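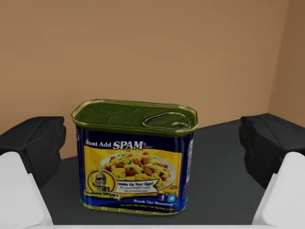
Flondside Larder Labels: data card

Version 2, released August 13, 2021
Compiled by Rónán Ó Ceallaigh and Vasiliki Mavromatis

What the data is

Flondside Larder Labels is a small table of text taken from the labels of shop-bought food that keeps in a cupboard. It covers tins, jars, packets and cartons. Each row is one product, and the columns hold the words and numbers printed on the label: the product name, net weight, drained weight where given, ingredients, allergens, storage advice and the wording used for the date.

There are 139 products in this release. Version 1 had 108. All the new ones are tinned or jarred, which was the weakest part of the first release.

The table was made for people who write or test software that reads ingredients lists, and for anyone teaching a class on food labelling. It is not a nutrition database. We left out the energy and nutrient panel because it is well covered elsewhere and takes a long time to type up.

Files

labels.csv
The main table, one row per product.

ingredients.csv
The ingredients list of each product split into single items, one item per row, with its place in the list. Join it to the main table on product_id.

storage_phrases.csv
Every storage phrase in the main table, with a short code for what it asks the reader to do.

CHANGES.txt
What was added or corrected since version 1.

All files are UTF-8 with a header row. Fields are separated by commas and quoted where needed. Line endings are Unix style. Some spreadsheet programs will turn batch-like values such as 10-2 into a date when you open the file, so import those columns as text.

Columns in labels.csv

product_id: a number that stays the same between releases. Numbers of withdrawn products are not used again.

pack_type: tin, jar, packet, carton or tube. A jar with a metal lid is a jar. A pouch is a packet.

name_as_printed: the name of the food, not the brand. Capitals are kept as they are on the label.

net_weight and net_unit: the number and the unit, in two columns. Where a label gives both metric and imperial we kept the metric one.

drained_weight: empty when the label does not give one. Empty does not mean zero.

ingredients_raw: the full list as one string, with the original brackets, commas and percentages. Spelling mistakes on the label have been left in.

allergens_marked: how allergens are picked out in the list. The values are bold, capitals, underline, separate_line and none.

date_wording: the phrase before the date, for example "best before end" or "best before: see lid". The date itself is not recorded.

storage_raw: the storage advice as printed.

language_count: the number of languages the ingredients list appears in.

notes: free text, mostly empty.

How it was collected

Products came from our own kitchens and from two shops, Petridis and Dolell, who let us copy labels from the shelf after closing. Each label was typed by one of us and read back by the other. Where we disagreed, we went back to the pack. Thirteen labels had a part we could not settle, usually because the ink had rubbed or a price sticker covered a word. Those carry the word UNCLEAR in square brackets at the place in question.

Text pressed into metal is only recorded if it could be read without effort. We did not make rubbings or use raking light. If a product has advice on the lid and different advice on the side, both are in storage_raw with a vertical bar between them.

Splitting the ingredients

The split in ingredients.csv was done with a short script and then fixed by hand. The rules are simple. A comma outside brackets ends an item. A comma inside brackets does not, and the bracketed part is kept with its parent. A colon after a class name, as in "preservative: sodium nitrite", keeps both halves together in one item. Percentages are moved to their own column.
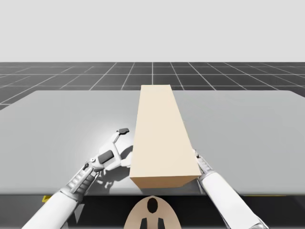

Semicolons were harder. Some makers use them to separate the parts of a compound ingredient, and others use them as a plain comma. We decided case by case, and the column split_by_hand is set to 1 wherever a person made the choice. If you are training or testing a splitter, you may want to score those rows separately.

"May contain" statements are not ingredients and do not appear in this file. They are at the end of ingredients_raw, after a double slash.

Storage phrases

The codes are keep_cool, keep_dry, no_sun, fridge_after_opening, use_within_days, move_to_other_container and other. One phrase can have more than one code. For example, "Once opened, transfer to a non-metallic container, refrigerate and use within 2 days" has three.

Known problems

The range of products is what two households and two shops had to hand. Fish and pulses are well covered. Soups are not, and there is no baby food at all.

Most labels are in English. Greek labels were typed by Vasiliki and have their accents, but a few that were printed all in capitals had none to begin with, and we did not add them.

Makers change their recipes. Do not use this table to decide whether a food is safe for someone with an allergy. Read the pack.

In version 1, drained_weight was copied into net_weight for several jars of olives. This has been put right.

Corrections and additions

Send corrections through the Claline project page, giving the product_id and the column. A typed copy of the line in question is enough to start with. New products are welcome if you can supply the whole label, including the small print near the seam or the base. We do not take labels copied from shop websites, as they often differ from the pack.

We plan to look through whatever has come in during September and put out a corrected file after that. The column names will not change.

Licence

The table and the codes may be used for any purpose as long as the source is named. Brand names were left out of the files and should not be added back in copies that use our title.

How to cite

Ó Ceallaigh, R. and Mavromatis, V. Flondside Larder Labels, version 2. Claline, 2021.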